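3.2 Shared tables and how long people stay

Observation ran in two reading rooms, Stoica and Prolleo, from November onwards. Same opening hours, same staff rota. 142 visits logged in total, by Lekota and Arain, on paper sheets (typed up later, see Appendix B). Visits under 3 minutes dropped. Seat choice noted on arrival, then again on leaving; moves in between were not recorded, which is a weakness.

Main finding first. Readers who came alone went for a seat near a wall socket, even when they had nothing to charge. Pairs did not seem to care. Munteanu (pilot notes) saw the same thing and put it down to habit. We are less sure. Table shape may matter to, and so may the distance between one table and the next (Figure 2).

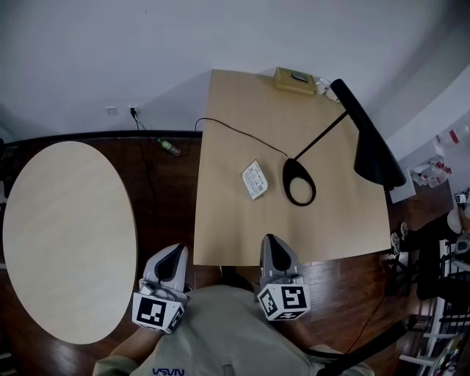 Figure 2. Two tabletops of differing shape, with wall outlet.

Length of stay was harder to pin down. Median 40 minutes in Stoica, longer in Prolleo, but the Prolleo sheets have gaps on wet days when the door log was not kept. Those days left out of Table 3. Noise came up often in the exit chats, light hardly at all. One reader had given up on the place twice over chair legs scraping. Felt pads were added after that, so later visits are not stricly comparable and are shown seperately.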